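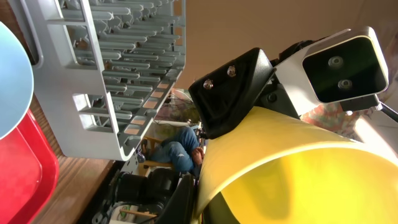
Tamach arm with the twin-lens head, dish rack behind.

The Tamach Table Kit is made for people who want a robot arm to practice everyday kitchen jobs, and we love how much it fits on one tabletop! You get the arm, the wrist camera and a two-finger gripper - all set up from one app.
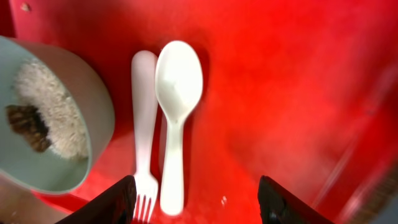
Can the fingers be swapped?
Each finger comes off with two screws, and spare pads are sold in packs of 40.

Plates, cups and kids' cutlery all make great first tasks.

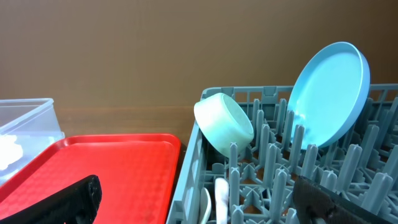
Kits & Bundles

Tamach Table Kit, $2,481. Mosgate stand sold separately.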